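Portes ouvertes chez Sulero : une matinée parmi les cubes
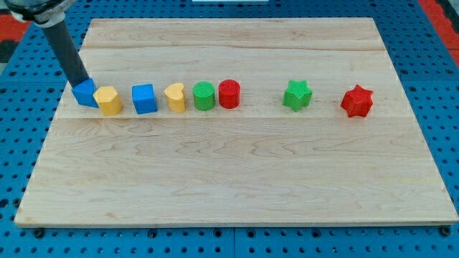
Je suis venu pour le jouet en bois, et je préfère le dire tout de suite pour que chacun mesure ma déception. Le prospectus de Sulero promettait « l'univers du jeu de formes », avec une typographie ronde qui sentait le hêtre ciré et la grand-mère. J'avais donc enfilé un pull en conséquence. Or le bois, à la première table, c'était le plateau : une belle planche claire, en lames collées, avec un veinage ondulé qu'on a envie de caresser du plat de la main. Dessus s'alignaient les formes, bleues, jaunes, verte, rouge, un cœur jaune debout sur sa pointe ou presque, deux cylindres qui se serraient l'un contre l'autre, puis un grand vide, puis une étoile verte tenue à distance comme un cousin fâché. Le jaune arrondi portait de fines stries verticales. J'ai demandé si c'était de l'impression 3D, on m'a répondu oui avec la fierté qu'on réserve d'habitude au fait maison.

L'atelier occupe un ancien entrepôt à grains, au bout de la zone artisanale, après le contrôle technique. On entre par le quai. Les visites partaient toutes les heures, par groupes de 15, et le nôtre comptait une poussette double qui a dicté l'itinéraire de bout en bout. Tout ce qui se trouvait en haut d'un escalier, nous ne l'avons pas vu. Il paraît que le bureau de dessin est très lumineux.

La première salle est consacrée à la forme elle-même, et j'admets y avoir appris quelque chose. Le cube ne pose aucun problème. Le cylindre non plus, à part qu'il roule, et que le parent le retrouve sous le buffet au moment du déménagement. L'étoile, en revanche, occupe les réunions. Trop pointue, elle est refusée ; trop arrondie, les enfants y voient une fleur, et les adultes une méduse. Sulero en est à sa 14e version. On nous a fait passer les treize précédentes dans une boîte à chaussures. J'ai trouvé la sixième très bien, mais mon avis n'a pas été noté.

Le cœur a son histoire aussi. Il avait été ajouté pour les fêtes, en petite série, et devait disparaître au printemps. Les crèches l'ont réclamé. Il se range mal, il tombe quand on le regarde, il n'entre dans aucune suite logique avec le triangle et le carré, et c'est le seul que les petits emportent dans leur lit. La personne qui guidait le groupe en parlait avec une pointe de rancune, comme d'un stagiaire qui aurait été augmenté.

Vient ensuite l'atelier d'impression. Il y fait chaud et ça sent un peu le sucre. Pour qui aime regarder pousser les choses, c'est un spectacle honnête : une couche, puis une couche, puis une couche. Un petit garçon du groupe a tenu onze minutes devant un prisme bleu en formation et n'en est parti que contre une compote. J'ai tenu nettement moins. On peut toucher les pièces refroidies, et je recommande de passer l'ongle sur le dessus d'un cylindre, où la matière tourne en cercles serrés comme sur un vieux disque. Le modèle poli qu'on vend aux magasins a perdu ce détail. C'est dommage, je l'ai dit, on m'a expliqué que les magasins n'aimaient pas les disques.

Les plateaux, eux, arrivent de Cornedo déjà collés et poncés. Sulero se contente de les huiler. Cette partie de la visite a duré le temps de lire le panneau, qui donnait tout de même le prix d'une palette complète, soit 1725 euros, information dont je ne sais que faire mais que j'ai recopiée. Le tranchant de la planche est un peu plus foncé que le dessus, et les habitués du stand s'en servent pour reconnaître le devant du derrière. J'ai hoché la tête d'un air connaisseur.

La salle d'emballage était à l'arrêt, c'était lundi et on n'y expédie que le mardi. Restaient les cartons, pliés à plat, et un mur entier de sachets de tissu cousus chez Gökçe, deux rues plus loin. Le sachet est excellent. Il ferme bien, il ne bouloche pas, il accepte aussi bien les formes qu'un sandwich. À la boutique on ne le vend pas séparément. J'ai posé la question deux fois, la seconde un peu sèchement.

On termine par un atelier libre où les visiteurs composent leur propre suite. La consigne était affichée : aligner les formes et faire deviner la règle à son voisin. Mon voisin avait quatre ans et une règle inattaquable, qui consistait à mettre toutes les bleues de son côté. Ma suite à moi alternait les couleurs selon un principe assez fin, je crois, et il l'a démontée avant que j'aie pu l'exposer. Derrière nous, une dame construisait une tour avec un sérieux d'ingénieur des ponts.

La buvette est tenue par les gens de Cetley, la brasserie d'en face, qui proposent pour l'occasion une limonade au sureau et des gaufres. La gaufre est carrée. Vu le contexte, j'espérais mieux.

Quelques renseignements pour ceux qui iraient l'an prochain. L'entrée est gratuite, le parking de la jardinerie est toléré le matin. La prochaine édition est prévue en avril, et l'objectif affiché à l'accueil est de 3000 visiteurs, ce qui me paraît beaucoup pour un seul cabinet de toilette. Venez tôt. Prenez des chaussures fermées, il y a de l'huile près des plateaux. La boutique accepte les cartes à partir de dix euros ; le coffret de base en coûte neuf, si bien que je suis reparti avec un coffret de base et un cœur à l'unité, jaune, qui est déjà tombé deux fois de l'étagère.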